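Comunidad > Limpieza y orden > Plásticos y recipientes

¿El vinagre quita de verdad el olor de las cajas de plástico?

Jeferson Brandão
Tengo varias cajas donde guardaba cebollas y, por mucho que las friegue, siguen oliendo. En todas partes recomiendan vinagre blanco, pero también he leído lo mismo para la cal, las hormigas y el dolor de garganta, así que me fío poco. ¿Alguien lo ha probado sin ganas de creérselo? En la tienda me quieren vender un limpiador Grenix que cuesta más que las cajas.

Dova
A medias. Yo mezclé 15 ml de vinagre con agua templada hasta llegar a 1000 ml y no noté nada. Con mitad y mitad, toda la noche, el olor bajó bastante, aunque sospecho que el mérito es de las horas en remojo. 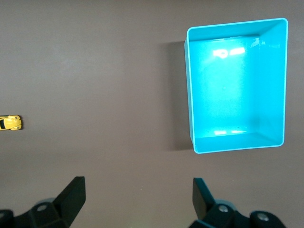 Luego las dejé abiertas al aire unos 7 días, sin tapa, y ahí sí hubo diferencia. Claro que entonces ya no sé qué parte hizo el vinagre y qué parte el aire — probablemente casi todo el aire. Si el plástico está rayado por dentro, yo no esperaría milagros. Del Grenix no puedo opinar, pero antes de pagarlo probaría con bicarbonato.

Guerra
Mi suegra usa café molido y dice que va genial. Yo solo huelo a café con cebolla.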